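Harneck Manipulation Laboratory
Shared notebook, Cell 2
Sunday, March 20, 2022

Purpose of entry: to record the working rules for tabletop handling in Cell 2 as they now stand, and the points still open after this weekend's session. The entry replaces the loose sheet kept under reference 3428, which should be discarded.

Rules in force

Before motion. The operator reads the arm's indicator light and states its color aloud to the second person. No motion command is sent until the second person has repeated it. The release button is tested at the start of each session and again after any break.

Access. One person only may reach over the table, and only with both arms in hold. The other person keeps a hand at the stop. This applies equally to short corrections, such as turning an object that has rolled.

Speed. Botgate is to be started in its reduced profile. The full profile requires a signed line in this notebook. No such line has been entered since August.

Objects. Soft, stemmed or leafy items are gripped at the stems or at the base, never at the head. Cookware is set to one side before any lift begins. Items that can roll are to be kept in a basket or placed against something heavier.

Floor. Bags and packing are to be cleared from the floor at the end of each session. Cables that cross a walking line are taped.

Session notes

Work followed section 7 of the Piltier handling procedure, bouquet and vase. Settings were carried over from the previous session with one change: the approach height was raised by 8 mm, as the vase rim had been marked as a contact risk in the last review. The revised value has been saved in Botgate under the profile name Văn. The earlier profile has been kept and must not be overwritten until the review is complete.

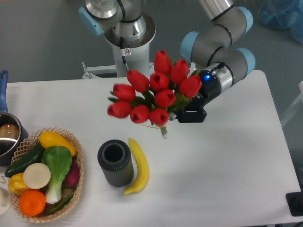

Cell 2, tulip bouquet held near the stems, vase on the table below.

Open points

The procedure gives no limit on how long a held object may remain over the table while the operator is writing notes. Proposed wording: up to 2 minutes, after which the object is set down and the arm returned to hold. Comments to be added under this entry.

The section on produce refers to "the container" throughout. It should say "basket" to agree with the object list.

The tag check at the arm base is missing from the opening checklist. To be inserted after the stop test. Checklist to be reprinted once the wording is agreed.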